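Verurville Community Pantry
1/6 The pantry's summer report is published today, 2026-07-29. Between January and the end of June, 1,319 parcels were collected from the Huruditz Street hall.

2/6 Dried goods remain the most requested items. Noodles, rice and tinned soup are now included in every standard parcel.

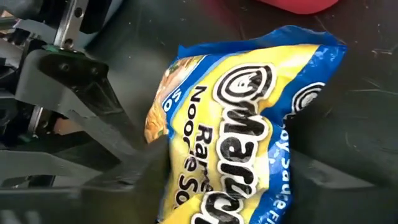 Do residents need a referral letter to collect a parcel? No letter is required; proof of an address in Verurville is enough for the first visit.

3/6 In the same period 134 households registered for the first time. Parcels for a single person and for families are packed separately.

4/6 Donations may be left at the Amato Road library during opening hours. Items should be unopened and within date.

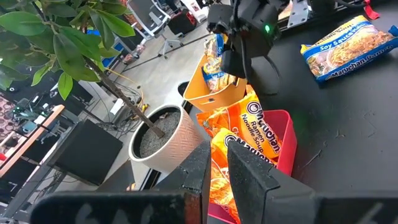

Fresh food cannot be accepted at the library and should be brought directly to the hall before noon.

5/6 Home delivery is offered to residents who are unable to travel. There are 90 places on the Winov estate round, and applications are open.

6/6 The full report may be read at the hall desk. Large-print copies are available on request.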